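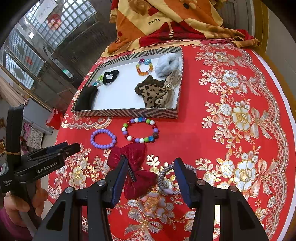
Hair ties, clips and beads in the chevron tray, with the velvet bow still to find a spot.

Sorting your hair accessories: your questions

Since the Jutanis swap table started up again in May we've had a lovely pile of questions about bows, beads and scrunchies. Ilse Kettler has answered the ones that come up most.

Do I need a special organiser?
No! A shallow tray does the job beautifully. I love one with low sides, because you can see the lot at a glance and little fingers can reach in. If you're bringing one to the swap table, please put your name underneath.

Should bracelets and hair things be kept together?
I keep them together while I'm sorting and split them up afterwards. Beaded bracelets are happiest lying flat in a loop. Drop them in a bag with clips and the clips will catch on the elastic, and then you have 300 beads under the sofa (ask me how I know).

How do I wash a fuzzy scrunchie?
By hand, in cool water with a drop of shampoo. Squeeze it in a towel and leave it to dry on a windowsill. They come up so soft! Anything with a charm sewn on gets the same treatment, but hold the charm in your fingers while you squeeze.

And velvet?
Keep water away from velvet bows. Brush them with a dry, soft toothbrush, going with the pile. A flattened one can be held over a steaming kettle for a few seconds. Adults only for that bit, please.

My cord hair ties end up in knots. Any tips?
Coil them! Wind the cord loosely round two fingers, slide it off and lay it down. Thick woven cord in two colours looks gorgeous coiled like this too, like a tiny rug.

Where do the tiny flower clips go?
Clip them along a strip of ribbon or a piece of card. Hrefna Hviid clips hers round the rim of an old teacup and I'm very jealous of it.

Can I bring things that are a bit worn?
Scrunchies with tired elastic, yes, we can re-thread them. It takes 4 minutes and we'll gladly show you how. Snapped bracelets are welcome too if you still have the beads. Please don't bring combs or brushes.

Why do you always use a tablecloth?
Beads roll. On a bare table they're off the edge before you've noticed, and a cloth slows them right down. Also a big flowery cloth makes it feel like a party.

Is there a limit on how much I can bring?
One shoebox each. You can take home as much as you bring.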